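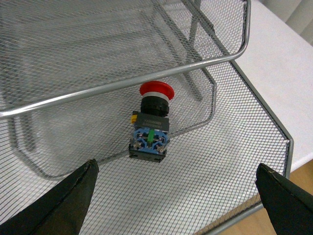
From: Oranuch Thongsuk
Date: 2025-02-12
Subject: Re: Allotment water charge

> The council wants to bill us for water by the plot from next year.
> Does anyone know how the Moura site worked it out? They have been
> on a meter since November and I don't want us to overpay.

I asked them. Moura pays one bill for the whole site and splits it by plot size, so a half plot pays half. They set aside 300 pounds at the start for leaks and have not touched it yet.
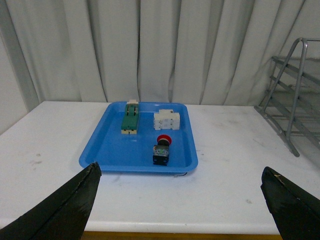 The main thing they told me was to read the meter ourselves every month. Their first bill was an estimate and came out far too high. They sent in their own readings and it was put right, but it took nine weeks and a lot of phone calls.

We also need to look at the troughs. Three of ours have ball valves that stick, and the one by the Prudar Lane gate runs over whenever the pressure goes up at night. I would like those changed before any meter goes in. I can get the valves but I am no use with a pipe wrench, so please write back if you can fit one.

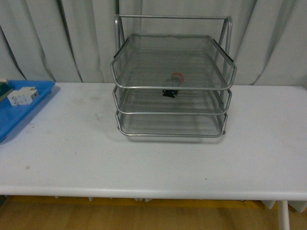
Mesh trays, three tiers

On water butts, plots with a shed could collect a fair amount from the roof. A second-hand tank holding 3,000 litres has been offered to us, but it would need a solid base and I can't think where we would put it. The corner behind the compost bays is too soft.

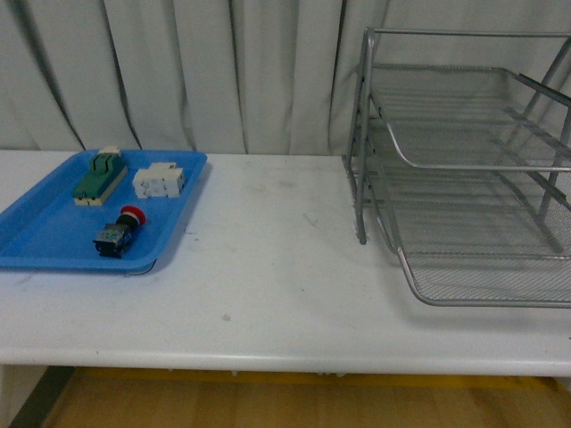
Please don't use sprinklers in the meantime, even on a timer. The rule has been in the tenancy for years and it will matter more once we are paying for what we use.

I will bring the Moura figures to the next meeting. If you want them sooner, reply to me and not to the whole list.

Oranuch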